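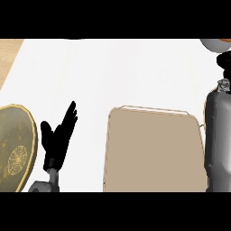
Reading time: 3 minutes

My sister asked me last month when she could buy a robot to clear the table. She has three children and means it seriously. I told her I'd look into it, and I have now spent more evenings on the subject than she has.

The short answer is not yet. Clearing a table sounds like one job, but a plate alone gives a machine plenty to go wrong. It is low and flat, the rim is the only decent place to grip, and if you pinch it at one side the whole thing wants to tip. People slide it to the table edge or get a fingertip underneath without thinking. A robot has to be taught that, usually by practising in simulation first, where a dropped plate costs nothing.

Boxes are a bit easier. They have flat sides, and with two arms you can press from left and right and lift. The trouble starts when the box is wider than expected, or heavy at one end.

I wrote to Nuria Ibarra, who tests handling equipment at a packing firm in Mivholm. They had a two-armed machine on trial for 16 weeks. It packed the same size of carton all day and did it well – nearly 300 an hour on a good shift. Then the supplier changed the carton and it took them 21 days to get back to the old speed. A new starter would have coped by the tea break, she said.

That matches what I've read elsewhere. On a shop floor you can fix the lighting, the height of the bench and what arrives on it. My sister's kitchen has none of that. There will be a school bag on the table, and half a banana.

Flynn Kereama, who used to share an office with me, is more hopeful. He thinks we'll see something useful at home within ten years, probably for laundry. I'd have said laundry was harder, as cloth never sits the same way twice, and we have agreed to differ.

I've told my sister to keep the children on the rota for now.

Last updated: February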